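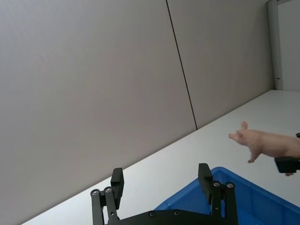

*Figure 4.1. White tabletop and gray wall panels.*

# Chapter 4: The Fashion Credit

**Terms introduced in this chapter:** credit, credit sheet, loan, archive piece, custom, placement, confirming source, running correction

When Margareta Avram walked into the opening night of the Skelness film festival, she was wearing a dark green gown with a high neck and long sleeves. Within four minutes the first website had named the designer. Within 15 minutes, most of the others had copied it. The name they used was Raudsepp, a fashion house that had dressed her for her two previous premieres.

The gown was not by Raudsepp. It had been made by a dressmaker in Avram's home town and had no label in it. The earrings were on loan from Binau, a jewelry firm, and the shoes were her own. Her stylist, Austra Priedītis, had put all of this on a one-page sheet and sent it to the outlets on her list at 6:40 in the evening, shortly before the car pulled up. Several of the reporters who got it wrong had the sheet in their inbox.

By the next morning the mistake had been printed in two newspapers. Raudsepp had received messages from customers who wanted to order the gown. The dressmaker's family had spent the evening leaving comments under articles, most of which were deleted by moderators who took them for spam.

Mistakes of this kind are common in entertainment reporting, and they are often treated as minor. A wrong dress credit doesn't put anyone in danger. It does misstate who did the work, and it can affect the income of a small business for a year or more. It also tells readers something about the outlet. A reader who knows that the gown was wrong has a fair reason to wonder about the rest of the page.

Chapter 3 dealt with arrivals coverage as a whole: where reporters stand, how the line moves, and how to keep usable notes in a crowd. This chapter is about a single line in the finished story, the one that says who made the clothes.

## 4.1 What a credit is

A **credit** is a statement that a named person or company supplied or made something worn in public by the subject of a story. In its shortest form it is three or four words in a caption: "Avram in Raudsepp." In a longer story it may include the stylist, the jeweler, the hair and makeup artists, and the season the clothes come from.

A credit looks like description, and many beginning reporters write it as if it were. They see a gown, they recognize a neckline, and they supply a name. But the maker of a garment usually can't be seen from the outside. The color can be seen, and so can the length and the shape of the sleeve. The maker is a fact about where the garment came from, and it has to be reported in the same way as the price of a house or the cause of a fire. Somebody has to tell you, and that person has to be in a position to know.

Designers borrow from each other. Fashion houses change creative directors, and the new one may bring along the shapes of the last job. Experienced fashion writers are good at guessing, and they are still wrong often enough that a guess should never run as a fact.

## 4.2 Where credits come from

Most credits reach the newsroom by one of four routes.

**The credit sheet.** The stylist or the publicist sends a list of everything the client is wearing. This is the best ordinary source. It is usually sent shortly before arrival and held until the client is on the carpet. A good sheet gives the full name of each brand, spelled as the brand spells it, and says whether each item is custom, borrowed, or owned.

**The brand.** The fashion house or the jeweler sends its own notice, often with a drawing or a finished photograph. A brand knows what it made. It may not know what was finally worn. Clients change their minds in the hotel room, and a notice written in the afternoon can be out of date by evening.

**The subject.** A reporter on the line asks, and the subject answers. This is direct, but people under bright lights mix up names, and some subjects do not know who made their shoes. A spoken answer should be checked against the sheet.

**Other coverage.** A reporter reads the name on another site and repeats it. This is how the Skelness error spread. Copying is not reporting, and ten sites with the same name may all be repeating one person's guess.

A **confirming source** is a source from one of the first three groups that is separate from the one you already have. If the brand's notice and the stylist's sheet agree, the credit is confirmed. If a brand's notice and a rival site agree, it still rests on the brand alone.

## 4.3 The words that cause trouble

Three words appear in almost every arrivals story, and each has a narrower meaning than everyday speech gives it.

**Custom** means that the garment was made for this client. A gown from the store that has been shortened and taken in at the waist is altered. Publicists sometimes use "custom" for both. If it matters to the story, ask what was done and describe that: "The house added sleeves to a gown from its spring collection."

**Archive** means that the piece comes from a past collection and has been kept, either by the house or by a dealer. How far in the past is a matter of style policy. Some desks will not use the word for anything recent enough to still be on sale secondhand in large numbers. When you use it, give the season if you have it.

**Loan** means that the item goes back. Most fine jewelry seen at a premiere is on loan, and so are many gowns. It is inaccurate to write that a subject "owns" or "picked up" a borrowed necklace. It is also a mistake to write that she "chose" it unless someone has told you so. The choice may have been made by a stylist, or it may be part of a contract between the subject and the jeweler.

That last arrangement is called a **placement**. The brand pays, or gives something of value, and the subject wears the item in public. Placements are legal and ordinary. Readers are entitled to know about them when the outlet knows, and Section 4.6 covers how to say so in a sentence that doesn't sound like an accusation.

## 4.4 The case in detail

The Skelness error is useful to students because each step of it was recorded. Priedītis kept her sent mail. Saulius Rätsep, who covered the evening for the weekly Avik, kept his notes and later made them available to journalism classes.

Rätsep was standing near the far end of the line. He wrote down the color and cut of the gown as Avram passed, and next to that he wrote "Raud.?" He has said that the question mark was there because he recognized the collar but had not seen the sheet. His phone had no signal in the tent. He dictated his notes to the desk over a borrowed line and read out the name. He did not read out the question mark.

The editor on duty, Hartmut Kasten, had a page to fill and three other arrivals to process. He looked at a large site, saw the name Raudsepp there, and took the match as confirmation. The site had posted first, from a freelance caption writer who had worked from memory of Avram's earlier premieres.

So the desk had what looked like two sources. One was a reporter's hunch with its doubt removed on the way, and the other was a different writer's hunch. The sheet from Priedītis was sitting in a shared mailbox that had received 119 messages since noon, 38 of them about the same festival.

Arturo Negri, the publicist for the film, telephoned Kasten a little after nine. Negri had no sheet of his own and could say only that he believed the credit was wrong. Kasten asked for something in writing and left the name in place while he waited. The written reply came after the print deadline. Avik changed the online story before midnight and ran a correction in the following issue.

Several things can be said about Kasten's choice. He was right to want something in writing. He also had a simple option that he passed over, which was to take the name out until the question was settled. A caption that reads "Avram in dark green" is complete and true, and it could have gone to print as it stood.

## 4.5 Working habits

The methods below are used in one form or another on most well-run entertainment desks. They take little time once they are routine.

- Ask for credit sheets the day before the event and give the stylist one address to send them to. Check that address yourself during arrivals, or name the person who will.
- Keep doubt attached to the fact it belongs to. If you dictate, say "unconfirmed" out loud before the name. If you type, put it in capitals inside brackets so that it cannot be missed in editing.
- Record who gave you each credit and at what time. A column in a spreadsheet is enough.
- Copy the spelling from the brand's own material. Accents and capital letters are part of a name.
- Publish without the credit when the credit is missing. Add it later.
- When a credit changes after publication, make a **running correction** - a dated note at the foot of the story that says what was wrong and what is right. Do not change the name silently.

Desks differ over how long to wait for a confirming source. At a daily with a single evening deadline the wait may be an hour. At a site that posts by the minute, editors may allow a single source if it is the stylist's sheet, and require two for anything else. The policy should be written down and kept where the night shift can find it.

## 4.6 Disclosing a placement

A placement can usually be disclosed in one clause. "Avram, who appears in the jeweler's advertising, wore earrings by the firm" tells the reader what the relationship is and moves on. The clause belongs next to the credit, in the same sentence where possible. Readers who look only at captions should find it there too, in a shorter form.

The difficulty comes when the outlet suspects a placement and can't establish it. Suspicion alone should stay out of the copy. The reporter should put the question to the jeweler and to the subject's representative, in writing, and keep both replies. Section 4.7 sets out the wording of such a request and goes through two replies of the kind reporters most often receive, one of which answers the question.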